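Kernon Specular

Kernon Specular is a set of reference renders and measured color charts for testing highlight removal in still images. It covers glossy surfaces with one dominant hue, where most published methods leave gray patches or shift the base color.

Contents

charts/ measured color charts, 16-bit TIFF
renders/ 200 synthetic surfaces, each with and without highlights
masks/ one highlight mask per render
scripts/ loader and scoring code
extras/ unscored stills for visual checks

Renders are named by hue group, gloss level and light position. There are 5 gloss levels. Level 1 is nearly matte. Masks are single-channel, with 0 for base color and 255 for highlight. Values in between mark soft edges and should not be thresholded before scoring.

The stills in extras/ have no ground truth. They are useful for spotting hue shifts that the score does not penalize, mainly in saturated reds.

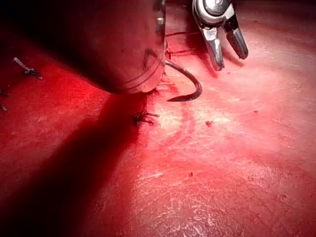

Figure 1. Metal shaft over a glossy red surface, with shadow at lower left.

Scoring

Run scripts/score.py with the path to your output folder. File names must match those in renders/. The script reports mean color error inside the mask, mean color error outside it, and the ratio of the two. Missing files count as failures. A full run takes about 300 seconds on a laptop without a GPU.

Known problems

Charts in the orange group were measured with an older lamp and read slightly warm. Corrected values are planned for version 2.
Two renders at gloss level 4 have masks shifted by one pixel. The loader fixes this; custom loaders will not.

Maintainers

Luana Nogueira (charts, scoring)
Damián Chávez (renders, masks)

Released in April by Cernevura under CC BY 4.0. The scripts are MIT licensed.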